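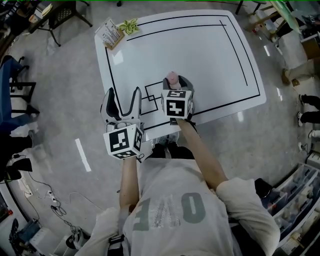 Urero Hand-Held Gripper Set: Review After 500 Episodes

We bought two pairs of the Urero grippers in June to collect bimanual demonstrations for a tabletop policy. I run collection for a small group and have used three other hand-held rigs, including the Griler pair these replaced. This review covers the grippers and the recording software that comes with them. I haven't used Urero's training code.

Setup

Tag calibration took me most of a morning the first time and 40 minutes the second. The manual skips the step where you tell the software which cube belongs to which hand. If you get this backwards the recordings look fine until you replay them, and then the left and right tracks are swapped. Pilar Gaete caught it on our first batch and we threw that batch out.

Table lighting matters more than the manual suggests. A glossy white top throws back the overhead lights, and when a reflection sits behind a marker the pose can jump. We now check the replay for jumps before the operator leaves the table.

In the hand

The fingers open wide and close evenly. The pads do well on small rubbery objects, and less well on thin sticks, which tend to rotate in the grasp. Osaze Onyeka, who records more than anyone else here, switches tasks every hour to rest his wrists. With the Griler pair he was stopping sooner than that.

The cable is my main complaint. It leaves the gripper near the wrist and gets in the way whenever the two hands cross. A clip on the forearm helps. I would pay extra for a version with a battery.

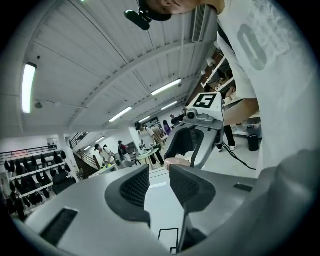
Gripper with the tag on top and the camera module mounted below it.

The camera view is wide, so you get a lot of room along with the task. Our first model didn't seem to mind people walking through the background, but we haven't tested that properly. Crop or mask if you have privacy rules to follow.

Software

Recording starts and stops reliably. Of our first 500 episodes, the export tool rejected 40, nearly all for lost tracking when one hand covered the other's cube. The rejection message gives the episode number and no reason, so you have to scrub through to find the bad stretch. Efe Oyelaran wrote a short script that lists the gaps, and that saved us a lot of time.

Support answered both of my emails within a day. One answer was useful.

Verdict

Good grippers, average software, annoying cable. For two-handed work on a table I would buy them again. If you mostly record one-handed tasks, the Dravano single is lighter and its export is easier to live with.

Rating: 4 out of 5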